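Lunness to Makley transfers – booking a car for a group

Forum > Getting around > Private hire and airport cars

dunmore_k
There are 6 of us landing at Lunness in February with full-size cases and we need to get to Makley the same evening. Arboleda quoted 343 for one large vehicle, tolls included. Doditz want less but only if we take two saloons. Has anyone used either on this run?

petra.w
Used Arboleda twice. Driver was inside arrivals both times with a name board. They charge waiting time once you go past the first hour after landing, so give them the flight number when you book and not just the arrival time.

hollins77
I'd go with two saloons. The large vehicle is fine for people but the boot is poor with the back row up. We ended up with cases on our laps as far as the ring road.

petra.w
Depends which one they send. Ours was the long wheelbase and everything went in. Ask for it in writing.

hollins77
I did ask. They sent the short one.

dunmore_k
Thanks both. Is the waiting charge per vehicle with Doditz?

Roxana Ccori
Yes, per vehicle. I book cars for our office and it is in their terms under delays. Two saloons held up for an hour will cost you more than the one big car. Also check whether the quote covers the night rate, which starts at ten.

tallisman
Train is a fifth of the price and runs until midnight.

dunmore_k
Not with my mother's knee and the change at the junction, but noted.

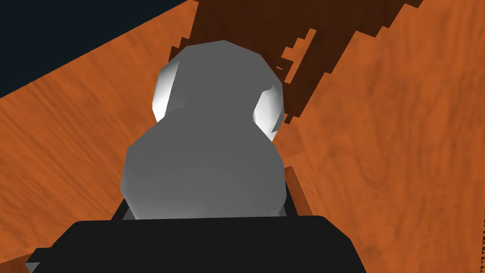

2 min read

Maribel Espinoza (moderator)
I've moved this out of the coach section. The pinned post on Lunness pick-up points has been updated, as private hire now uses the upper level and the old bay is for staff buses only.

hollins77
The upper level is a long walk from the lifts. Worth telling the driver if someone has a bad knee – they can meet you at the side door instead.

petra.w
I don't agree that it's long. Five minutes with a trolley.

dunmore_k
Booked Arboleda, long wheelbase confirmed by email, night rate included. Will report back.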